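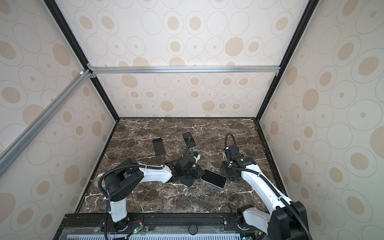 Larkari Review: A Headline Tool That Wants to Be Your Editor

By Firouzeh Naseri
11 Sep 2025

I write a company blog for a small accounting practice, and I have been promised better headlines by a lot of software. Larkari is the latest. You paste in a draft, it reads the thing, and it gives you a score out of 800 along with a stack of suggested titles. Why 800? The help page doesn't say.

I started the trial in May and kept it going long enough to run most of my old posts through it.

Setup was painless. The editor loads fast, the text box keeps your line breaks, and pasting from a word processor didn't leave junk characters all over the place. I'll give them that. I've paid for worse.

The scoring is where I started grumbling. My post on mileage records, which readers still write to me about, got a 141. A filler piece I knocked out before a vacation got 775. The difference, as far as I could tell, was that the filler piece had a number in the title and the word "simple" in it twice. I added "simple" to the mileage headline and the score jumped. Draw your own conclusions.

The suggested titles run long and sound alike. Almost every batch had a "secrets" and a "mistakes" in it, even for a post on office parking. I used 4 of them over the whole trial, all after heavy trimming.

Harvey Gosselin, who edits a trade newsletter and has more patience than I do, likes the readability panel. He's right that it catches long sentences. So does reading your draft out loud, and that's free.

The keyword report I can't judge fairly. It told me which phrases I repeat too often, and a few were real habits of mine. It also told me to use "tax" less in a post about taxes.

Canceling took two emails. The first reply offered me a discount on the yearly plan, which I hadn't asked about.

Good: quick editor, clean pasting, decent long-sentence check.
Bad: a score with no explanation, samey titles, no cancel button.

If you post every day and hate writing headlines, try the free version before you hand over a card. I've gone back to a notebook and a list of bad first tries.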